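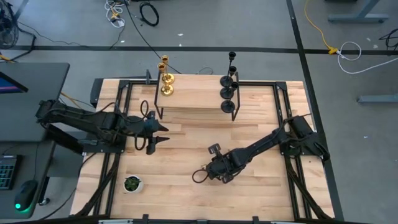

Section 4: Dipping, finishing and burning

5 shares | 2 comments

Read Section 3 (Unpacking and siting the melter) before you start. You will need the Mirnix melter, the dipping frame, the drip tray, a bag of Surnus dipping wax and the reel of Dalgleish braided wick. You will also need a bucket of cool water, a sharp knife, old newspaper and an apron. None of these last items is supplied.

CAUTION: Hot wax causes burns. Keep children and pets out of the room while the melter is on and until the wax has set again. Never leave the melter unattended.

CAUTION: Never put out a wax fire with water. Switch off at the wall if you can do so safely, and use the fire blanket.

4.1 Melting the wax

1. Check that the inner pot is clean and dry. Water in the pot will make the wax spit.

2. Stand the inner pot in the outer jacket. Fill the jacket with tap water to the lower of the 2 lines marked on the inside. Do not fill past the upper line.

3. Break the wax into lumps small enough to drop in without force, and fill the inner pot to just below the rim.

4. Fit the lid, plug in and turn the dial to 5. The red lamp comes on.

5. Leave for 40 minutes. As the level drops, add more wax a lump at a time. Lower it in with the ladle so that it does not splash.

6. When all the wax is liquid, turn the dial down to 4 and wait for the red lamp to go out. It will come on and go out again from time to time while you work. This is normal.

Note: Melters with the older Jarkier dial have a pointer and no click stops. Line the pointer up with the middle of the number. If you are not sure which dial you have, look underneath: the Jarkier type has a white label next to the flex.

Note: Top up the water jacket whenever it falls below the lower line. Use warm water, and pour slowly through the filler at the back. If the jacket boils dry the cut-out will trip. See 4.6.

4.2 Preparing the wick

1. Measure twice the length of the candle you want, then add a hand's width for the loop over the frame. One length of wick makes a pair of candles.

2. Find the direction of the braid. Held upright, the small V shapes should point towards the top of the candle. On a pair, one candle will always be upside down in this respect. It makes little difference with thin tapers, but for thick ones cut single lengths and tie each to the frame.

3. Soak the wick in the melted wax until the bubbles stop. Lift it out with the tongs.

4. Pull it straight between your fingers as soon as it is cool enough to hold, and lay it on newspaper to stiffen.

5. Tie a small metal nut or washer to each lower end to keep the wick straight for the first few dips. Cut it off once the candle has enough weight to hang true.

4.3 Dipping

1. Hang the wicks over the dipping frame, well apart. If they touch while warm they will stick, and pulling them apart leaves a scar that shows through later coats.

2. Lower the frame into the wax in one smooth movement and bring it straight out. Do not linger. A slow dip melts off the layer before it.

3. Hold the frame over the drip tray until the dripping stops.

4. Hang the frame up and let the wax turn from clear to cloudy before dipping again. In a warm kitchen this takes longer. In July you may find it easier to work early in the morning.

5. Repeat until the candles are the thickness you want. After every 5 dips, take the candles off the frame while they are still soft and roll them on a clean worktop under a flat board -- lightly, or they will come out oval.

6. For a smooth skin, turn the dial back up to 5 for the last dip and plunge the candles straight into the bucket of cool water. Dry them with a soft cloth before they go anywhere near the pot again.

Note: If the surface looks lumpy, the wax is too cool. If the candle stops getting thicker, the wax is too hot. Wait for the lamp to settle before carrying on.

4.4 Trimming and storing

Cut the base square with a warm knife. If the candle is too wide for its holder, shave the bottom a little at a time, turning as you go. If it is too loose, warm the base in your hand and wrap it with a strip of soft wax. Do not pack it with paper.

Hang pairs by the wick in a dark cupboard, or lay them flat in a box lined with tissue. Sunlight fades dyed wax, and candles left leaning will bend. Leave new candles overnight before burning.

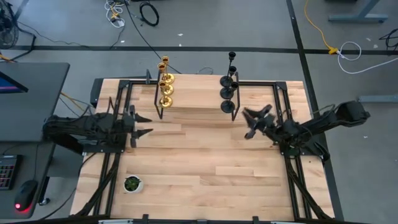
Gold candlesticks along the left edge of the riser, black along the right.

4.5 Burning

1. Trim the wick short before each lighting.

2. Press the candle firmly into the cup and check that it stands upright from two sides.

3. Stand the holder on a level surface, out of draughts and clear of curtains, shelves and anything else that could catch. Keep lit candles well apart.

4. Put the candle out before the flame gets near the cup. Use a snuffer if you have one -- blowing sends wax across the table.

CAUTION: Do not move a lit candle. Do not go to bed or leave the house with one burning.

To clear old wax from a metal cup, pour in a little hot water, wait, and lift the wax out with a wooden stick. Do not use a knife on a plated finish. Wipe dry straight away.

4.6 If something goes wrong

Red lamp does not come on: check the socket, then the fuse in the plug. If the jacket has run dry, switch off, let the melter cool fully, refill the jacket and press the button under the base.

Candle smokes: wick too long, or a draught.

Candle drips down one side: draught, or the candle is leaning.

White flecks in the wax: water in the pot. Let the wax set, lift out the block, wipe off the water beneath and melt again.

Do not pour leftover wax down the sink. Let it set in the pot with the lid on. It can be melted again next time.

2 comments | Back to Section 3 | Section 5: Colours and scents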